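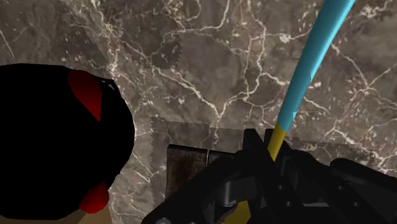
Gray-brown marble with cream and off-white veins

About Marinho

We're a small stone shop, and we love what we do! Heloísa Furtado started Marinho with 2 saws and a borrowed truck, and 18 years later she still picks most of our slabs herself (she says the good ones are always at the back of the yard).

We cut and fit kitchen counters, bathroom tops, window sills and hearths for homes all over Trukside. Small jobs are welcome, and so are odd shapes. Bring us a sketch on the back of an envelope and we'll happily work from that.

Our showroom is on Brolla Street, next door to the tile store. Come in, run your hands over everything, take home a sample or two. The coffee is on from 8 a.m. and we close for two weeks in December.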